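February, evening

Slept badly and got up at six. The radiator in the back bedroom was knocking again, so I bled it with the little brass key and got a cup of black water out of it. It still knocks, but less.

Most of the day went to the allotment question. The letter from Domau came this morning, and the rent on the plot is going up to 80 a year from 62. That is still cheap for what it is. My trouble is the distance. The bus to Eltunitz now stops short of the bridge, and from there it is a long walk with a spade and a bag of seed potatoes. Last summer I missed whole weeks and the beans went to string.

I made a list of what I would keep growing if I stayed. Garlic, potatoes, the black currants. The currants are the real reason. I planted them the year we moved and they have only just started to bear properly. You can take cuttings, I know, but it would be another 3 years before I had enough for jam.
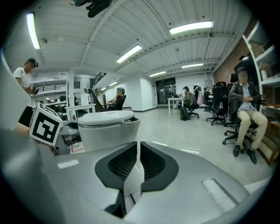

Dalibor Matoušek thinks I should give up half the plot and keep the end with the bushes. He told me on the phone that Domau has split plots before, down by the Charvát fence, and that the half rent would at least cover me until the bus is sorted out. He also wants the cold frame if I am getting rid of it.

I had not thought of splitting it. The water tap is at the other end, which would mean carrying cans past whoever took over, but I carry them now anyway. I wrote to the office to ask and put the letter by the door with a stamp on it.

Lunch was the rest of the lentils. Went out at four for bread and lamp oil. Clerner had no lamp oil. It started to sleet on the way back and my left boot is letting in water at the toe.

Need to look for the garlic notes. I think they are in the blue folder, under the tax things.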